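The Quiet Work of the White Tabletop

How work surfaces wear, why they yellow, and what a refinishing shop can and cannot put right

The tabletop is the part of a desk that gets specified last. Buyers settle the frame, the height range and the cable tray, and then pick a color from a fan of small chips. White is the usual choice. It reflects light back onto the work, makes small parts easy to find and goes with any wall. It also shows every fault in the surface sooner than gray or oak will, and it is the color most often returned to the shop of Trilok Shukla, who has run the bench side of Kenby Surfaces since the firm moved out of general cabinetry.

Shukla keeps a log of every top that comes through the door. The current book has 357 entries. Each records the surface type, the core, the reported complaint and the fault he found, and the last two columns often disagree. A customer writes "stained." Shukla writes "abraded, soil in scratches." A customer writes "warped." Shukla writes "frame out of level." The log is the basis for most of what follows.

What the surface is made of

A white work surface is nearly always one of four things: high-pressure laminate, low-pressure melamine, a painted or lacquered board, or a solid acrylic or polyester sheet. From three feet away they can be hard to tell apart. They fail in different ways.

High-pressure laminate is a stack of resin-soaked papers cured under heat and pressure, then glued to a board. The top layer is a clear overlay carrying melamine resin, and under it sits a decorative paper that supplies the color. The white comes from titanium dioxide in that paper. The overlay resists scratching well, but it is thin, and once it is gone the paper has very little strength of its own.

Low-pressure melamine uses the same kind of decorative paper without the stack beneath it. The paper is fused straight to particleboard. It costs less and is perfectly sound for shelves and cabinet sides. On a bench, impact is the weak point. A dropped wrench that leaves a laminate top unmarked can crack a melamine one, and the crack lets water into the core.

Painted tops are the softest of the group and the easiest to repair. Solid sheet is the most expensive and can be sanded back many times, with the color running all the way through.

Gloss, and how it is lost

Gloss is measured by bouncing light off a surface at a fixed angle and reading how much comes back in the mirror direction. For most furniture finishes the angle is 60 degrees. A matte white top will give a low reading over its whole area when new. After a few years of use the readings spread out. The strip along the front edge, where forearms rest, goes up as the texture is polished flat. The patch in the center, where things are set down and dragged, may go either way depending on what was dragged.

Shukla takes his readings on a grid marked out with string. He looks at the spread more closely than the average. A top that has worn evenly can look new at a low reading, and a top with one polished patch looks old no matter what the rest of it says.

Hard, small contacts do the most harm. A ceramic mug with an unglazed foot ring is a very good abrasive tool. So is a keyboard with a missing rubber pad, or a metal fixture slid across the top when it could have been lifted. Soft contacts such as felt are gentle only while clean. A felt foot that has picked up grit works like fine sandpaper with a cushion behind it, and the cushion keeps the grit in steady contact.
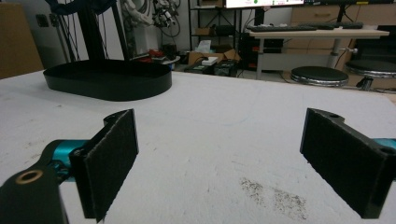 Yellowing

Whites shift for several reasons, and the remedies depend on which one is at work.

Ultraviolet light acts on the binder more than the pigment. Lacquers based on nitrocellulose turn within a few years near a window. Two-part polyurethanes made with aromatic hardeners turn as well, while those made with aliphatic hardeners hold their color far longer. Melamine resin is stable in normal indoor light.

Heat yellows a surface locally. A lamp base, a charger or the underside of a small appliance will leave an outline in its own shape. The change is in the resin, and cleaning will not move it.

Some oil-based coatings yellow in the dark. The effect is well known to house painters, who find a pale rectangle around a picture and a darker one behind it. Part of this change can be reversed with a few weeks of daylight.

The last cause is film. Cleaning products that contain wax or silicone leave a little behind each time, and the layers hold dust. In Shukla's log this is the most common finding under the complaint "gone yellow." The test takes a minute. Wipe a coin-sized spot with isopropyl alcohol on a white cloth, wait for it to dry and compare. If the spot is lighter than its surroundings, the top needs stripping with a mild alkaline cleaner and nothing more.

The Indetti job

The largest single order in the book came from Indetti, a maker of small valves with an assembly hall on the north side of Atness. The hall had white laminate benches in long runs, bought together and used hard. The complaint was that parts had become difficult to see. Supervisors had already replaced the overhead lamps once without much effect.

Shukla went out with a gloss meter and a color meter. The color had barely moved. The gloss had risen sharply in a band along each bench, directly under the lamp line, so that an assembler looking down saw a reflection of the lamp exactly where the parts lay. The benches had been polished by years of sliding trays.

Three remedies were costed. Replacement was the dearest. Re-laminating over the old surface was possible, but it would have raised the bench height slightly and fouled the clamps. The third was to abrade the full surface with a fine nylon pad to bring the gloss back down, accepting some loss of overlay thickness. Indetti took the third for most of the benches and replaced five that had worn too thin to treat. The trays were fitted with new runners, and the lamps were shifted sideways so that the reflection fell in the aisle.

The report, dated Thu 22 September, notes that the pad method can be used once. A second pass would risk breaking through to the paper.

Edges and cores

Faces get the attention, but edges decide how long a top will last. Particleboard swells when it takes up water and does not go back down when it dries. The entry point is nearly always a seam: the joint between face and edge band, a cable hole cut on site and left raw, or a screw hole drilled through from below.

Early swelling can be felt before it can be seen. Run a fingernail from the face toward the edge. If it catches on a ridge, water has been in. At that stage the seam can be dried, filled with a thin waterproof glue and clamped. Once the band has lifted there is no lasting repair short of cutting the edge back.

Edge bands are applied with hot-melt glue, and the type matters. Standard EVA glue softens with heat and lets go over radiators or beside a sunny window. Polyurethane hot melt cures in place and holds against both heat and damp. It costs more and is harder on the machine, which has to be purged at the end of each shift. Kenby switched over after a run of returns one May and has kept both prices on its quote sheet ever since, with the cheaper line marked for dry rooms only.

Repair compounds

Small chips in a white laminate can be filled. The older method uses a hard wax melted into the hole and scraped level, which is fine for a vertical face and poor on a bench, where heat and rubbing pull it out. The better method is a tinted polyester or epoxy paste. Shukla uses a two-part paste from Espinoza, mixed on glass and pressed in with a flexible blade.

Matching is slow work. No two whites agree, and the fill darkens slightly as it cures. He mixes a test dab, lets it harden overnight and judges it the next day under both daylight and shop lamps. A fill that matches under one and fails under the other has the wrong pigment balance and is thrown out.

Routine care

Dust first with a dry microfiber cloth, then wipe with water and a drop of dish soap, then wipe with clean water. Dry the seams. Keep melamine foam sponges off matte surfaces, since the foam is itself an abrasive and will raise the gloss wherever it is used. Acetone is safe on laminate for a short wipe and will ruin lacquer or acrylic sheet on contact. Bleach should be rinsed within a few minutes.

Check felt pads twice a year and replace any that look gray or feel hard. Lift fixtures to move them. If a top has to carry a metal base for long periods, put a sheet of thin cork under it, cut a little larger than the base.

Kenby will strip, read and regrade a standard desk top in four working days. Tops with lifted edge bands are quoted separately after the seam has been opened.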